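Pirihi 4 Phono Preamplifier

Grillesent Audio
Product page / Home listening / Phono stages

The Pirihi 4 is a standalone phono preamplifier for moving magnet and moving coil cartridges. It takes the low-level signal from a turntable, applies the RIAA playback curve and delivers a line-level output to any integrated amplifier, receiver or pair of powered speakers. It replaces the Pirihi 2, which remains supported for parts.

Gain and loading

Gain is set in 4 steps from the rear panel. The two lower steps suit moving magnet and high-output moving coil cartridges. The two upper steps are for low-output moving coils and switch in a separate transistor input stage ahead of the main circuit. Load resistance is selected with a second switch. Turn the volume down before moving either one – the outputs are muted for a moment during the change, but a connected amplifier may still pass a click.

Owners who play mostly garage rock, blues and older soul singles usually ask about mono. A front switch sums the channels after equalization. It reduces vertical groove noise on mono pressings and has no effect on the gain setting.

Subsonic filter

The filter is defeatable. It was redrawn for this model after listening tests with warped LPs, in which the earlier filter took too much weight off kick drum and bass guitar. The slope is now steeper and starts lower. With ported speakers, leave it on. With sealed speakers and flat records it can stay off.

Power supply

An external linear supply is included, with a captive lead to the preamplifier. Keep it on a different shelf from the turntable where possible. Hum that changes as the tonearm moves across the record is being picked up by the cartridge from a nearby transformer, and no setting on the Pirihi 4 will remove it.

Specifications

Inputs: one pair RCA, gold plated, with ground post
Outputs: one pair RCA
Gain settings: 4
Maximum load capacitance: 300 pF
Output impedance: 600 ohms
Mono switch: yes, front panel
Subsonic filter: yes, defeatable
Enclosure: folded steel, black or gray
Warranty: 4 years, transferable with proof of purchase

Output cables can be up to the usual domestic lengths. For long runs to powered speakers at the far end of a room, use low-capacitance cable and check that the speaker input is rated at ten times the output impedance or higher.

Matching notes

The Pirihi 4 has been checked with the Mullia and Usus cartridges sold through this store. The Mullia runs on the second gain step at the standard load. The Usus is a low-output coil and needs the fourth step. Loading is a matter of taste – start at the middle position and go down if cymbals sound hard.

Price and availability

$594, including power supply and ground wire. Black is in stock. Gray ships in February. Returns are accepted in original packaging, and units opened by anyone other than an authorized shop are not covered.
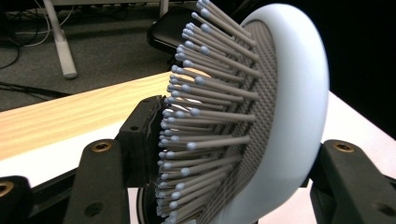

Kirsty Ruawai: Mine replaced a Pirihi 2 and the new filter is a clear improvement on bass guitar. I did have to go down one gain step from what I used before, as loud 45s were overloading my amplifier's input. Does the old power supply fit this one, or is the plug different?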